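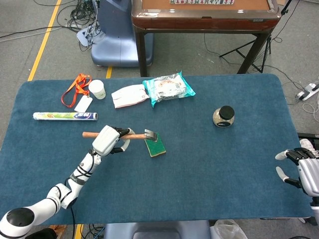 Khôi Lương thought I was being unfair before we had even left the Trasteck open day. It picked up a hammer, he told me, and ten years ago people would have paid to see that.

Maybe so. I paid for parking and saw it for free, and I still want to know what I was supposed to take home.

Home Opinion Columns Letters Subscribe

A hand that can wrap its thumb under a wooden handle is a fine piece of engineering. I don't dispute it. But a hammer held over a kitchen sponge isn't carpentry, and the talk that went with it was all warehouses and care homes. The handout promised 1,000 hours of practice behind each skill. It didn't say how many of those hours ended with the hammer on the floor.

I asked the presenter for a failure rate and was told it depended on the task. Of course it does. Pick a task, then – any of them – and print the number. Bremholm did that at its own demonstration in December: 3,221 attempts, with the misses listed by type. It made for a duller afternoon and a much better one.

Khôi says engineers should be allowed to show off a little. Fine. Let visitors bring five objects from their own kitchens next time, and let the hand try each one three times while we watch. I'll bring the potato peeler.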